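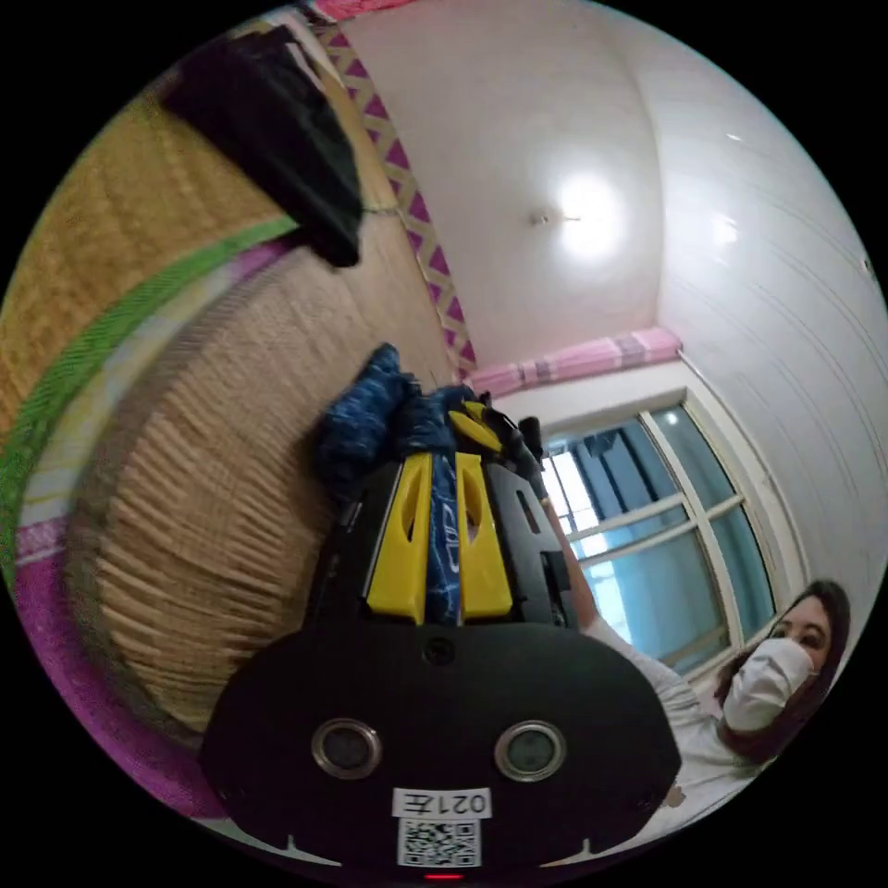
The loss of 2,491 recordings from the Hetham household program has been treated, in most of the discussion so far, as a software problem. The Maes Institute's own summary calls it a "clock fault" and assigns the remedy to the supplier, Iltis. I believe that reading is too narrow. The hand-held grippers were used in ordinary homes, by people whose attention was on a piece of cloth. An operator at work in a bedroom, wearing a face mask and holding the tool by its side, has one small red light at the bottom edge of the housing, below the label and the QR code, and very little else on that side of the device to tell her how it is doing. If we ask people to catch faults, we must give them something with which to catch them.

The facts are not in dispute. Last September the internal clock on a number of Trultent grippers began to drift after a firmware update. The two lenses on each housing continued to record. The finger position data also continued to record, but it was stamped late, and the delay grew through each session. A cloth would be shown held while the log reported the fingers open. The program had collected 3,000 recordings by the time a reviewer compared the two streams, and only a small part could be kept.

Iltis has replied that the drift was flagged in the device log. That is correct. The log, however, was read at the office after the units had come back, and under the schedule then in force they could remain in the field for 30 days. During that time every operator did her work with care and received no sign that it was being spoiled. In my view a warning that reaches the office a month after the fault should not be counted as a warning at all.

There is also a safety side to the matter, and it has received too little attention. The same drift affected the timer that limits how long a gripper may run before it must rest. Two operators reported that the housing had become uncomfortable to hold. Neither was hurt. Both finished their sessions, as they had been told that a session cut short would need to be repeated in full. The written instructions covered lighting, camera position and the folding of garments in some detail – and contained one line on when to stop.

Some colleagues have suggested that operators should have noticed the fault themselves. I would ask them to consider the work as it is done. The dark blue cloth lies crumpled on a woven mat, close above the yellow fingers. The worker reaches in beside it with a gloved hand, and that hand already holds a small tool. Her eyes and her hands are both in use. To expect her to judge the timing of a data stream as well is unreasonable. 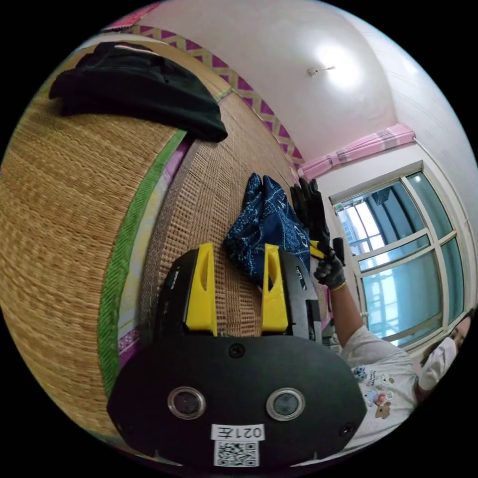 What should change

First, a unit whose clock has drifted should stop recording and make a sound. A second light would be cheaper, but it would compete for the same attention.

Second, the streams should be compared at the end of each session, before the next one begins. Iltis estimates that the check would take 2 minutes. The objection that this slows collection does not persuade me, given what was discarded last year.

Third, any operator should be free to end a session without giving a reason and without being asked to repeat it. The Maes Institute can adopt this rule now, and it does not depend on the supplier.

The revised firmware is welcome and appears sound. My concern is that the file will be closed once it has been installed, with the instructions and the return schedule left as they were. I have asked that both be placed before the program board at its next meeting.

Ieuan Harries
8/23/20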